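Cliltska lab settles its equipment list for the coming year

3rd October

The robotics group at Cliltska has finished its equipment plan for next year, and for once the meeting ended early! The list went to the finance office this week with four lines on it, and the biggest of them is a pair of new grippers for the tabletop cleanup work that has kept the lab busy since August.

Archana Ahuja, who runs the group, put the plan together after going through a year of repair bills and late orders. "We used to start with the arm catalog and work down," she said. "This time I asked everyone what they'd been waiting for when they couldn't work. It was hardly ever an arm. It was a cable, a power supply, a gripper part, a free table."

So the new plan spends on the small stuff first. Spare fingers, connectors and power adapters now have a budget line of their own, and anyone in the group can draw on it without filling out a purchase request. That will come as a relief to the students, who have been known to wait through a whole approval cycle for a part that costs less than lunch.

The grippers took more discussion. Gidel and Carvalho both sent quotes, and both lent the lab a unit to try. Carvalho came in lower on the sticker price, but its fingers are sold only as a set with the mounting plate, and the lab wears out fingers much faster than plates. Once replacement parts were added in for two years, the Gidel quote was the better deal. Ahuja is happy to share the spreadsheet with any group that is weighing the same choice – she says it's ugly but it works.

Training time is in the budget too, which is new. Last year's software upgrade arrived with no hours set aside for learning it, and people ended up reading the manual in the evenings. The plan now holds back two days for each new piece of equipment before it goes on the booking calendar. Nobody gets to reserve it until those days are done.

What the group didn't ask for is another arm. A request had been on the table since spring, and some members were keen. In the end they agreed to look at how the current arms are being booked first. There are open slots most mornings, and a better calendar costs a lot less than a robot. The request can come back next year if the mornings fill up.

The cleanup project, called Lastance, is the reason for much of this. It asks a robot to sort out the sort of mess you'd find on any kitchen counter, with soft things and lumpy things and things that roll. It's wonderful work to watch, and very hard on equipment. Every change of task means another set of everyday items to buy, and those have a line in the plan as well. Trash bags, dustpans and sponges may look odd on a research budget, but finance has seen the list and had only one question about it (whether the bags could be bought in bulk – they can).

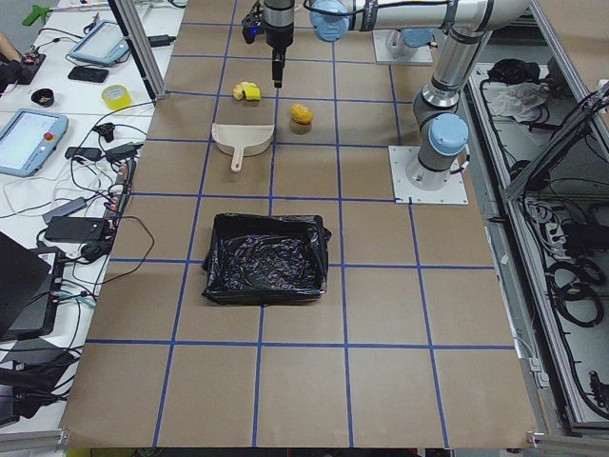

Should a small lab buy its spare parts at the same time as the robot?

Order the parts that wear out fastest with the robot, and leave the rest until you've had a few months of use. Fingers, pads and cables are the usual first pick. Ask the seller for the delivery time on each part before you sign, and put the slow ones on the first order.

Orders for the spare parts go out as soon as finance signs off, with the grippers to follow. Ahuja would like to hear from other groups that buy the same parts, as a joint order could bring the shipping cost down for everybody. Her office is on the second floor, next to the workshop, and the draft order sheet is pinned up outside the door.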